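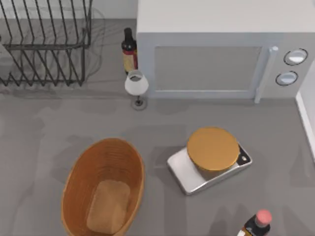
Lensa Gebretsadik has spent 14 months trying to get a machine to clear a kitchen counter, and she would like it known that her own is a mess. Her simulated one at Weldu is tidier, though not by much: the dish rack stands empty, there is a loaf in a basket, and something round and orange-yellow is sitting on the scale. "Everybody asks about the microwave," she says. "The microwave is fine. It's a box with a handle. Ask me about bread."

So I ask about bread. The software squeezed it flat 47 times before lunch, she says, and was given a passing grade on one of them – a scoring error, since fixed.

Could it do my kitchen? "Do you own a cat?" I do. "Then no."

Her colleague Eusebio Goicoechea is more hopeful, or has had more coffee. He thinks wiping and stacking will come first, and putting things away much later. "Away is a matter of opinion," he says. "My wife and I have been discussing it for years."

Gebretsadik has 300 more layouts to run by November. The dishes at home can wait until then.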